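Home > Floors > Wood > Loose parquet squares, reglue or replace?

Loose parquet squares: reglue or tear it all out?
Posted by Jae-hoon Sun
2026-02-01

We bought a house in Flatia in September and the kitchen, back hall and a small dining area all have parquet in the old square pattern, strips running one way in one square and the other way in the next. It comes to 200 square feet total. The house is on a concrete slab. The previous owners left no paperwork on the floor, so I don't know the brand or the year. A neighbor thinks these houses got their parquet in the late sixties or early seventies.

Most of it is solid. The trouble is in the back hall near the door to the yard, where eight squares are loose. Two of them lift right out if you get a putty knife under the edge. The others click when you step on them. The strips in one of the loose squares have also come apart from each other, but I have all the pieces in a bag. Under the loose ones there is a thin, hard, black layer on the concrete. It isn't sticky at all.

I had one person out from a store called Yoon Flooring. He quoted $1,220 to pull up the hall only, grind the slab and put down vinyl plank, with the kitchen and dining area left as they are. He said nobody fixes parquet anymore and that the rest would start letting go within a few years. I don't like the idea of a vinyl strip in the middle of a wood floor, and I don't have the money to do everything at once. 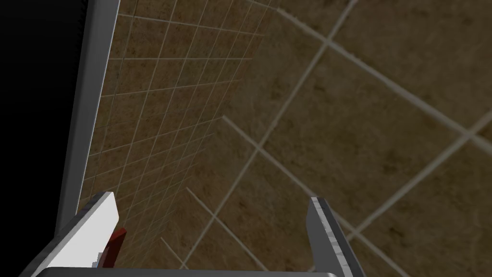 View 1: texture of the surface

What I want to know:

Can I glue the loose squares back down myself and expect it to hold?

What glue? The store sells a tub called Gestwood Parquet Bond and also regular construction adhesive, which is half the price.

Do I have to get the black stuff off the slab first? I scraped at one corner a little and then stopped.

The finish is worn in front of the sink, down to where the wood looks gray. Can that be done at the same time, or should it wait until the loose ones are fixed?

My wife would like it all to be one color at the end. I would be happy if it stopped clicking. I have a circular saw, a multi-tool, a decent shop vac and a rental place ten minutes away. I have put down laminate before but never worked on a glued floor.

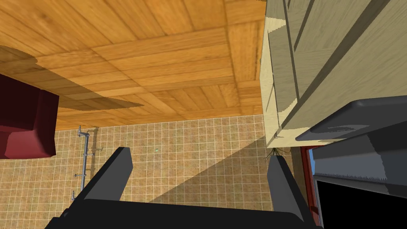
View 2: parquet squares meeting beige tile in a straight line, cabinetry on the right

Edited to add: there is no crawl space, and the water heater is in the garage on the other side of the hall wall. I have not seen water on the floor, but the door to the yard has an old sweep and I can see daylight at one end.

3 replies

Drultavlow
Member, mostly wood floors

Yes, you can reglue them. I did floors for a living until my knees quit and I have put plenty of old parquet squares back down. The store wants to sell vinyl plank. I don't blame them, but eight loose squares in a floor that size is a small repair.

Before anything else, stop scraping the black layer. On a slab from those years it is most likely cutback adhesive, and a lot of it was made with asbestos. Don't sand it, grind it or go at it with a wire wheel. Don't run the shop vac over it either, because a regular filter passes the fine dust straight back into the room. Find a lab that takes mail-in samples, call them and ask how they want the sample taken, and follow that. It isn't expensive. If it comes back positive, you either cover it and leave it alone or hire someone licensed to remove it. I would ask Yoon what they meant by "grind the slab" too, and whether anybody was going to test it first. Rules on this differ by state, so look up yours.

Next, find out why those squares came loose and the others didn't. They are by an outside door with daylight under it. Rain gets in, the wood swells, it has nowhere to go, and it breaks the bond. Replace the sweep now. Then look at the grade outside. If the patio slopes toward the house, or soil is piled up against the wall higher than the slab, you need to fix that or you will be gluing the same squares again in two years.

Check the slab for moisture as well. Tape a square of clear plastic to the concrete where a block is missing, seal all four sides with good tape and leave it for a couple of days. If you see drops under the plastic or the concrete goes dark, you have moisture coming up. The plastic test will only catch a bad case. It won't prove the slab is dry. A flooring supply house can tell you where to get a proper test kit, and most glues list a limit on the label that goes with it.

Now the work, assuming the slab is dry and you have your answer on the black layer.

Lift the loose squares and mark each one on the back with its place and which way it faces. They look the same but after fifty years they are not. Masking tape and a pencil will do.

Clean the old glue off the backs. A sharp paint scraper is usually enough. The same warning applies, so wait on the lab result before you touch this, and if it is positive leave those blocks alone and talk to the removal people about them.

Dry fit everything. If the squares won't go back in without force, they have swollen. Stack them indoors with small gaps for a week or two and try again. Don't hammer a tight square in. It will push its neighbors up and then you have a bigger job.

The square that has fallen into strips can be put back one strip at a time. Lay them face down on a flat board in order, and run painter's tape across the face side once you flip them, so that they go down as a unit. Peel the tape before the glue sets up hard.

On the glue, get one made for wood flooring and read the label for two things: that it is rated for concrete, and that it can go over old adhesive residue. Some can and many can't. I haven't used the Gestwood so I can't speak for it. I would skip construction adhesive. It goes on in thick beads, the square sits high, and it is hard to get it level with the rest. Spread the flooring glue with the notched trowel named on the tub. Set the squares, put a sheet of wax paper over them, then a flat piece of plywood, then weight. Paint cans or boxes of tile are fine. Leave it overnight at least, longer if the label says so.

Wipe up squeeze-out while it's soft. Some of these glues will not come off a finished surface once they cure, and they won't come off your hands for a week.

Leave the sink area for last. If you sand first and glue later, you will be sanding twice.

tess_in_unit_b

We had the same kind of floor in our old place and just put a rug over the bad part. It clicked for six years and was fine. Not saying it's the right way but it cost me the price of a rug.

If you do take pieces out, keep a few that are in good shape from inside a closet or under the fridge. You can't always match the old ones at a store. We tried and the new ones were thinner.

R. Halloway
Member

Agree with most of what Drultavlow said -- especially about the black layer. I'll take the finish part, as it got only a line.

Gray wood in front of a sink usually means the finish has worn through and water has been getting into the bare wood. Start by cleaning it well with a wood floor cleaner and letting it dry for a few days. See how much of the gray is dirt. If the wood is still gray, it has to be sanded, and you may get some color back with a wood bleach based on oxalic acid. Wear gloves and eye protection, and rinse it as the package says.

Sanding parquet is different from sanding plank. The grain runs two directions, so a drum sander is always going across the grain on half of the squares and it leaves marks. Rent a flat orbital or a random orbital floor machine with a vacuum attached. It's slower but much harder to ruin the floor with. Find out how thick the wood is before you rent anything. You have two squares out already, so measure those. Many of these squares are only 5/16 of an inch thick, and if the floor has been sanded before there may not be a lot left. If it's thin, do a light screening and a new coat and live with a few marks.

Keep in mind that whatever is under the seams matters here too. If the sander could reach the old glue through gaps or a thin spot, that is one more reason to have the test result in hand first.

On the color: if you only sand the patch by the sink, it will not match. Old finish goes amber over time and new water-based finish stays pale. An oil-based poly comes closer, but it smells strong for days and you need to keep the windows open. For one color all over, plan on sanding and coating the full 200 square feet in one go. Move the fridge and stove out if you can. It's a long weekend for two people plus drying time, and you can't cook in there while it cures.

If that's too much this year, clean it, let it dry, and put a couple of thin coats on the bare patch just to keep water out. It will show, but it will protect the wood until you can do the whole floor. Check first whether the old finish has wax on it. Put a drop of mineral spirits on a white rag, rub a corner, and look for a yellow or brown smear. New finish won't stick to wax.

Jae-hoon Sun

Thanks, all. I have stopped scraping and taped cardboard over the open spots. New door sweep is on. I called a lab and they are sending instructions for the sample. I also called Yoon back and they said testing was not included in the quote.

Measured one of the loose squares and it is 5/16. There is a row under the fridge that looks almost new, so if the hall pieces don't fit back I may swap a few from there. I'll post again once I hear from the lab.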